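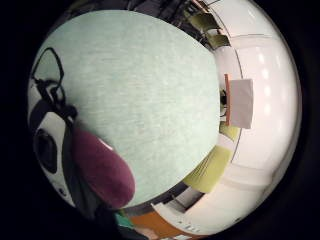 *A gloved finger against pale green fabric, with the hand-worn sensor kit and its cables at left.*

**PRELSKA, Thu 17 October** – Brundusis, which makes chair covers and would like a robot to do more of it, has its fabric-handling cell running again after two days of downtime. The culprit was a cable.

The cell, a single arm that picks up cut covers and smooths them before stitching, learns its touch from a kit that people wear on one hand. Someone puts on the glove, straps on the white sensor unit, and strokes fabric for most of a shift. The recordings go to the Kang, as everybody in the building calls the arm, and the Kang strokes fabric for the rest of its natural life. The company had collected 2,482 of these recordings since May when the numbers started to look strange.

According to Brundusis, the arm had begun pausing halfway through each smoothing pass, lifting slightly, then starting over, much like a person who has forgotten why they walked into the kitchen. The first theory was the arm. It was stripped down at the wrist, greased, put back together and found to be in excellent health. The second theory was the fabric, and a roll of perfectly innocent green cloth spent a night in quarantine.

The third theory was the hand kit, where a connector had worked loose under the strap. Each time the wearer bent a wrist past a certain point, the sensor went blank for a moment, and the software from Zunix dutifully filed the gap as a pause. The Kang had been taught to hesitate, and had learned it well.

The repair took less time than the meeting about it. The connector was reseated and taped, the cables were given more slack near the casing, and the strap was moved a little farther from the plug. The kit now gets a bend test every morning: wrist up, wrist down, fist, open hand, with somebody watching the signal on a screen. If the line drops, the kit stays off until it has been opened and checked.

Cleaning out the bad data has been slower. Brundusis says 145 recordings had gaps long enough to throw away. Roughly 2,000 have been checked so far, and the rest are waiting for whoever has a free afternoon, a group that has shrunk noticeably this week.

The upkeep list taped to the cell door has grown as well. Lens wiped before each session. Glove swapped when the fingertip goes shiny, as a slick glove slides on cloth in a way the arm then copies. Cables looped on top of the hand, never tucked in the sleeve. A final line, in different handwriting, asks that the kit not be hung up by its wires.

Zunix is sending an update that will flag a dropped signal instead of treating it as a stylistic choice. The company described the old behavior as "working as designed," and the update is expected before the end of the month.

The arm, retrained over one night on the cleaner set, smooths a cover in a single pass again. It still pauses before the last corner. Brundusis is looking into whether that's a fault or one of the people who wore the glove.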